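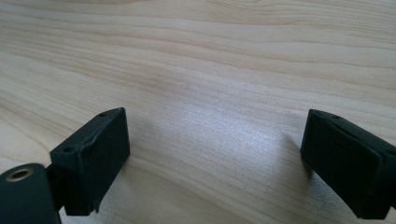 What do you make here?

We make hand-held grippers and the swappable fingers that go on them, and we run a service that helps people get them working on their own benches.

Mistwood is a small workshop in Trorkonbridge. There are 5 of us, plus a shelf of printers that never seem to get a day off. Our main product is the Tama, a two-fingered gripper you hold in one hand, with a camera looking down between the fingers. You pick things up with it, put them down again, and the recording goes toward teaching a robot arm to do the same job. That's the whole idea, and we still get a kick out of it every time an arm copies something one of us did the week before.

How we got started

Setsuko Fujimoto was fixing packing machinery at Bisgaard, where a lot of her week went on changing grippers by hand whenever the product changed shape. She started printing her own fingers at home, first for the work machines and then for a gripper she could hold herself, to try a grip before bolting anything down. The early ones were pretty rough. One set snapped on a jar of pickles, and she still keeps the halves in her desk drawer.

Shigeru Miyazaki joined when she needed somebody to sort out the camera and the software, and the two of them worked out of half a garage until the neighbours had had enough of the bandsaw. We moved into our current space in October. It has a loading door, decent heating and a long bench down the middle that everyone fights over.

The Tama kit

The standard kit comes with the handle, the camera mount, the mounting plates, 4 pairs of fingers and a bag of spare screws (take care of the short ones, they roll). The fingers are the part we fuss over most. We've printed 119 versions of the basic finger so far, and most of them are in a bin under the stairs. Some were too stiff, some too soft, and one batch came out a lovely colour and wouldn't hold a teaspoon.

What we've settled on is a chunky finger with a flat pad face and a sloped top. It isn't elegant, but it will pick up a sponge, a mug or a box of screws, and you can put a replacement on at the bench and get back to work. We print in dark, matte colours because shiny fingers throw reflections back at the camera, and those are a nuisance when you're trying to see where an object meets the pad.

If you already own a Tama and want only the fingers, we're happy to sell them in pairs. We also make one-offs. So far we've done fingers for seed trays, piano felts, hose fittings and a very particular kind of bread roll. Send us the object if you can. A drawing is fine, but an object in the hand saves a lot of emails!

Setup visits and loan kits

A kit on its own gets you partway. Plenty of people who write to us have a robot arm sitting in a corner and a job they'd love it to do, and no clear notion of how to get from one to the other. So we do setup visits. One of us comes out for a day, looks at the task, helps you lay out the bench and records the first batch of demonstrations with you. Lighting takes longer than most people expect – a window behind the bench can change the picture completely between morning and afternoon – and it's much easier to sort out while we're standing there together.

We also have loan kits for schools and community workshops. They go out for a term at a time and come back with stickers on them, and we leave the stickers on. Students tend to pick up the gripper faster than we do. Give a group of grade sevens a pile of blocks and they'll be trading tips on wrist angle before the teacher has finished the safety talk.

What it won't do

We'd like you to know this before you order. The Tama isn't built for heavy loads, hot pans or anything that has to be washed down between uses. Two fingers are great for boxes, handles and most things you'd find in a kitchen drawer, but loose cloth can be fiddly and thin flat sheets are a real pain. The pads wear, too, and they're a part you'll be replacing. If your job needs suction or a proper industrial gripper, we'll say so, and we can usually point you to somebody local who does that work.

Repairs

Everything we sell can be taken apart with two hex keys, both in the box. If something cracks, send us a photo and we'll put a new part in the mail. Please keep the old one, as Shigeru likes to see how things broke. His favourite so far was run over by a forklift and still closed.

The print files for the mounting plates are free to anyone who asks, so if you've got a printer you can make your own and adapt them to whatever handle you like. We've seen some great ones, including a left-handed grip that was so much better than ours we asked to use it. It's now in the kit.

Come and see us

The workshop is at 63 Mill Lane, Trorkonbridge, up the ramp and through the green door. Visitors are welcome most mornings, though it's a good idea to email first so the bench is free. Bring something awkward to pick up. We like a challenge, and the kettle is usually on.

Page last updated 22/03/2019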